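Clipper blade sharpening: post it off or use the mobile man?

salonfloor_kj
Rent a chair in a two-chair barber's and do my own tools. I have 11 clipper blades in rotation and most of them have started to pull on the neckline. Up to now I've posted them to Trilard, but the turnaround has gone from four days to nearly two weeks. There's a mobile sharpener called Gashi who parks up at the wholesaler every other Friday. Has anyone used him for blades, or is he only good for scissors?

Box:

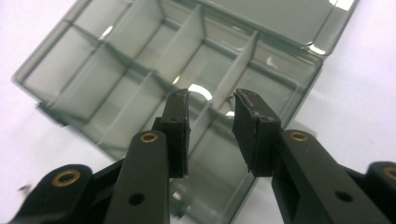
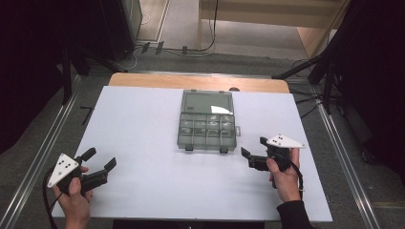

Barbering > Tools and Maintenance > Sharpening and Servicing

Replies to this topic

Krešimir Stojanovska
I've used Gashi for three years for scissors and twice for blades. Scissors very good. Blades were fine the first time. The second time two of them came back cutting worse than when they went in, and he redid them free on his next visit. I'd send him three or four to start with and keep the rest back.

mo_fades
Post them. A van has a small flat hone and a man in a hurry. Blades want a proper lapping plate and they want the tension set afterwards. If the spring is wrong it doesn't matter how sharp the edge is.

salonfloor_kj
He says he does set the tension. I asked him that on the phone.

mo_fades
They all say that. Ask him to cut a bit of damp cotton wool with the blade in front of you. If it snags, don't pay.

Tihomir Jurić
Before you pay anybody, have you cleaned them properly? I don't mean brush and spray. Take the cutter off, scrape out what is packed behind it, wash both faces with blade wash, dry, oil, put back together. I thought half of mine were blunt and when I did this only 2 needed sharpening. Hairspray and product dry on the rail and lift the cutter a fraction, and that will pull just like a blunt blade does.

salonfloor_kj
I brush between clients and do a blade wash on Saturdays. I don't take the cutters off every time.

Tihomir Jurić
Take them off once and see. Keep each cutter with its own comb. If you swap them over they have to bed in again and you'll be back where you started.

hairbyjools
Agree about keeping pairs together. I mark mine with a dot of nail varnish on the back, a different colour for each pair. It survives the wash and wears off after a few months.

I'm with Krešimir on Gashi by the way. He did my thinning scissors in March and they have been lovely since.

mo_fades
Nail varnish chips and gets in the rail. Use a scribe.

hairbyjools
It's on the back, on the outside. It doesn't go anywhere near the rail.

wetshave_dan
What's Trilard charging now? Last time I sent a batch it was £41 with return postage and I thought that was all right for the number of blades. If the van is near enough the same price I'd still post them, as Trilard put a slip in the bag telling you which ones have been ground too many times to do again.

salonfloor_kj
Slightly more than that now. The slip is useful, I'll give you that. Last time they wrote off one of my zero blades and I wouldn't have known.

Krešimir Stojanovska
You can check it yourself. Look at the teeth side on. If the tips are noticeably shorter than on a new one it's had its life. A finishing blade won't take many grinds before it starts marking the skin.

northgate_chop
Different view. I stopped sharpening the cheaper ones altogether. I buy Bokell replacements, run them until they pull, and bin them. Worked it out over a year and I'd spent £176 on sharpening and postage, and that was with spare blades sitting doing nothing while the others were away. Only the two good ceramic sets get serviced now.

mo_fades
Ceramics shouldn't be going to a van either.

northgate_chop
I didn't say they were. They go to Vivdale and they take a month.

Tihomir Jurić
Binning a steel blade the first time it pulls is a waste. Most of them will take three grinds.

northgate_chop
Depends what your time is worth. I don't want to be queueing at the post office on my day off.

salonfloor_kj
Right, took the cutters off all of them last night. There was a lot more behind them than I expected. Four are still pulling on the neckline, the rest have gone back to normal, so thanks Tihomir. I'll give the four to Gashi when he's next here, Fri 19 May, and do the cotton wool test while he's packing up.

mo_fades
Do it before he packs up.

hairbyjools
Let us know how you get on. Did you oil them after the wash? Mine went stiff the once when I forgot.

salonfloor_kj
Yes, three drops along the teeth and one on each rail, ran them for a minute and wiped off.

wetshave_dan
Which oil are you using? I've been on the stuff that comes with the clippers and it goes sticky if they sit over a bank holiday.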